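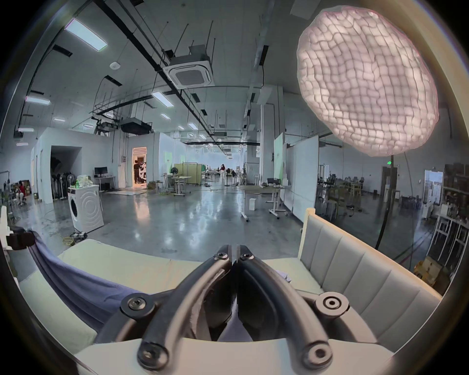
Opening - thank Petronella Kruger for the slot, then straight into the project. Student team, one task: folding a shirt. Kagiso did the grippers, Yae the data.

We set a goal of 236 good demos by July. Say what "good" meant: no dropped corners, no restarts. 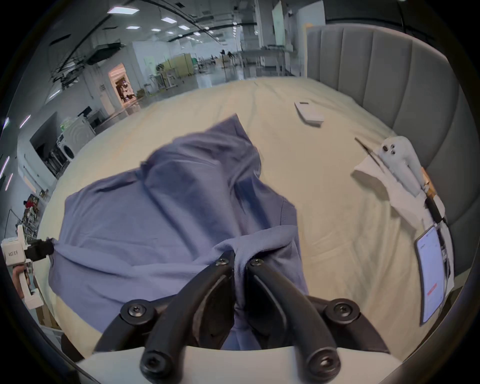
Pinching a fold of the shirt, with a second gripper on the left corner.

Pause for questions on the jaws. Then training: 3 runs, best one on Friday. Collars are still the weak spot - say so plainly. Hand over to Yae. 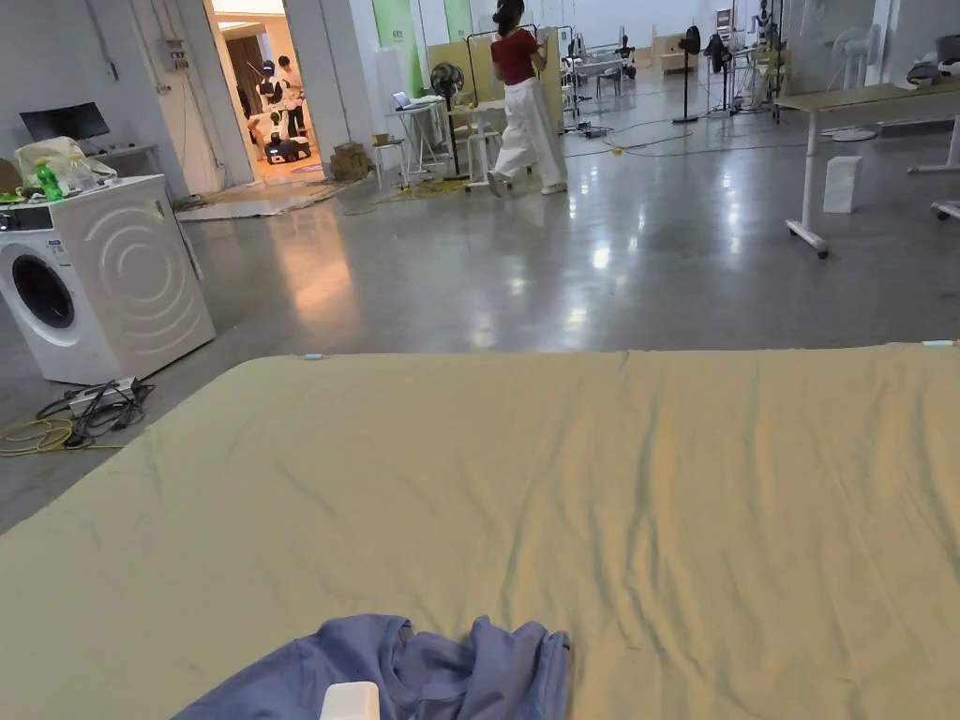
Yae covers labeling, then budget. Parts came to $2,000.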